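Karico Lets – Maintenance Desk
Ticket 738: Bathroom basin, slow drain and marks on the bowl
Property: Gresham House, ground floor bathroom
Raised by: Shobha Rajan
Picked up by: Ghislain MacDonald
Status: Open – waiting on part
Priority: Normal

Reported problem

Basin in the small bathroom draining slow. Fills up when the tap's left on, takes ages to go down. Also a dull greyish ring on the white that won't come off with the usual spray. Smell from the plughole now and then, mornings mostly. Cabinet underneath seems fine but haven't emptied it out to look properly. Can someone come before the new people move in please.

Shobha

Reply 1 – Ghislain MacDonald

Thanks Shobha. Few questions before I drive over.

Is it only the basin or is the shower slow too?
Anything gone down it lately – paint, grout, plaster?
What's been used on the ring? Need the name off the bottle, not "the usual".

Don't put drain crystals down. Last tenant did that at Ventura Court and we ended up replacing the whole trap.

Reply 2 – Shobha Rajan

Shower fine. Toilet fine. Just the basin.

Borghild Haugen rinsed her tile sponges in there in May when the splashback was done, so possibly grout. She says she used a bucket "mostly".

Spray is Treneo bathroom, the pump one. Have gone over it twice. Ring still there.

Reply 3 – Ghislain MacDonald

Grout would do it. And if it's grout film on the bowl the spray won't touch it, needs something mildly acid and a bit of patience. Do the steps below in order and write what happens under each one. Soft cloth only, no scourers, that glaze scratches and then it holds dirt for ever.

Step 1. Dry wipe first

Cloth with nothing on it. Go round the slope of the bowl, bit of pressure, sides as well as the bottom. You're feeling for grit. If it's gritty, rinse and do it again before any product goes on, otherwise you're just sanding the basin.

Result: gritty on the left slope, smooth everywhere else. Blue cloth used. Rinsed and repeated, grit gone second time. Ring no diferent.

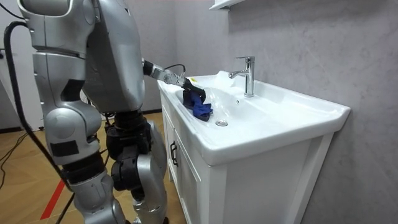
Step 2. Vinegar, ten minutes

White vinegar, half and half with warm water. Soak the cloth, lay it over the ring, leave it. Keep it off the tap and off the plug ring, it'll dull the chrome. Open the window.

Result: did ten, then another ten. Ring lighter. Still there if you look across it from the door but much better. Nail doesn't catch on it any more.

Step 3. Plug out and clear the waste

Unscrew the plug (anticlockwise, comes out in your hand). Pull out whatever's on it. Torch down the hole. Put the gunk in a bag, not the toilet.

Result: hair, soap, a grey lump the size of a pea. Lump was hard. Drains quicker now but still holds a puddle for a minute or so.

Step 4. Hot water test

Half fill, let it go all at once, time it. Should be well under a minute for a bowl that shape, it's wide but it's shallow.

Result: 29 seconds first go. Slower second go. Gurgles at the end.

Step 5. Final wipe

Rinse the vinegar off properly, then wipe round the bowl and over the rim, corners too. Clear anything left in the basin before you go.

Result: started on the left by the rim. Clear plastic bag still in the bowl at that point, cloth scrunched up next to it.
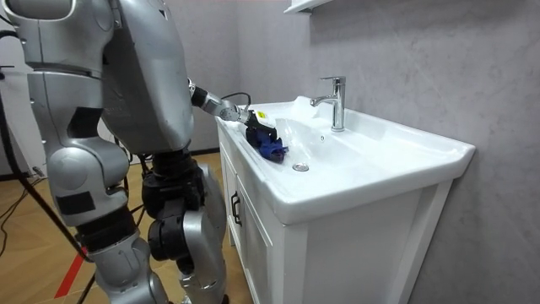

Page last changed: September 2022

Reply 4 – Ghislain MacDonald

Good, that's the easy half. Gurgle plus slower second go says there's more of Borghild's grout sat in the trap. It's a bottle trap on those vanities so it comes off by hand, but the washer is usually shot once you've disturbed it. Not doing it without a spare.

Have ordered trap and washer from Treneo trade, order ref 972. Lead time up to 29 days, they say, usually quicker.

Until then:
– basin ok to use, don't leave tap running
– no crystals, no bleach on top of the vinegar, ever
– kettle of hot (not boiling) water down it once a week
– vinegar again on the ring if it bothers you

Reply 5 – Shobha Rajan

Ok. Second round of vinegar has shifted most of the ring. Smell gone too, or I've got used to it. Negin Vahidi has the keys while I'm away, ring her when the part's in. She'll empty the cabinet so you can get underneath.

Reply 6 – Ghislain MacDonald

Will do. Tell Negin to leave a bucket and an old towl out. Leaving ticket open till the trap's swapped.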